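Third-party batteries for the Akia, worth it?

shutterbug_wa
Posted Friday, 7:42 pm
G'day all. My genuine Akia battery is on its way out (dies after 70 shots if I'm using the flash) and a new one costs more than I paid for the bag, the strap and the spare card put together. Stoteck do a pack of 2 with a dual charger for a fraction of the price. Has anyone run these for a while? I've got a wedding in February and I'm a bit nervy.

kelpie2616
I've had the Stoteck pair since last winter and they've been fine. Slightly less grunt than the original, I get 200 or so frames less over a full day. The charger is the weak bit, the little light on the left bay is green whether it's charged or not.

grumpygreybeard
Don't do it for a wedding. Mine swelled up and I had to get it out of the grip with a butter knife and a lot of swearing. Buy the real one and cry once.

kelpie2616
Was it left sitting on the charger though? Mine come off as soon as they're full and I've had no swelling at all.
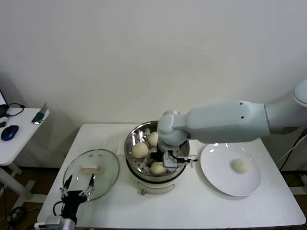 grumpygreybeard
Overnight, same as I've done with every genuine battery I've owned. If it can't cope with a night on the charger I don't want it in a camera body, sorry.

Matić_fan
Middle option: keep the Stoteck cells and bin their charger. I use a Pasard one that shows the percentage for each bay and it has been brilliant!! It also runs off USB, so I can top up in the car between the ceremony and the reception. My old Matić packs go in it too with the adaptor plate.

shutterbug_wa
Ooh, hadn't thought of a separate charger. Does the Pasard come with the Akia plate or is that extra?

Matić_fan
Extra, annoyingly. Check the colour of the tab before you order, the grey one is for the older batteries and won't clip in.

grumpygreybeard
So by the time you've bought the cells, the charger and the plate you're nearly at the price of the proper battery. Just saying.

shutterbug_wa
Ha, fair point. I reckon I'll get one genuine for the wedding and the Stotecks as backup. Will report back once I've given them a decent run.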